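About Dendcombe Triathlon Club

Dendcombe is a triathlon club for adults and juniors. Iwona Pawlak and Horácio Guerreiro started it after they met at a lake swim and found that both of them were training alone. Today we have 186 members. Some of them race every month in the season, others come only for the swimming.

We train in the pool at 6.15 in the morning and on the roads near Torres in the evening. Vitória Neves is the head coach and prepares the plans for every level. Pylyp Kravets leads the long rides and repairs more punctures than he would like. 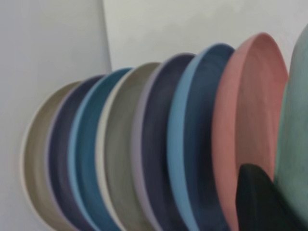 Plates in muted colours, standing in a row.

Our junior group takes children who can already swim four lengths without a stop. Leonilde Caldeira is responsible for it, and parents can write to her with any question about equipment or races. Wetsuits can be borrowed for two weeks.

In November we close the open water sessions and move to the indoor bikes. New members are welcome also in this period. The first two sessions are free of charge, please bring your own towel and a drink.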